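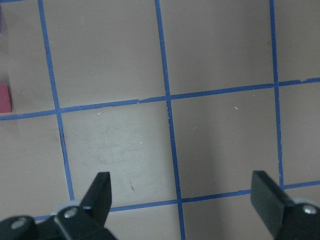

The Brarum school robotics club was granted use of the hall until nine in the evening. Its entry for the Wotari Cup was required to place a block in any named square, and 200 attempts had been entered in the log.

"The tape has torn at the crossing," the club secretary reported.

The chair consulted the rules. "They are silent on tape. Proceed." 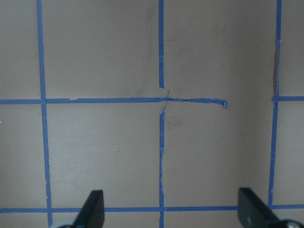
The practice grid, Brarum.

Attempt 201 was duly entered.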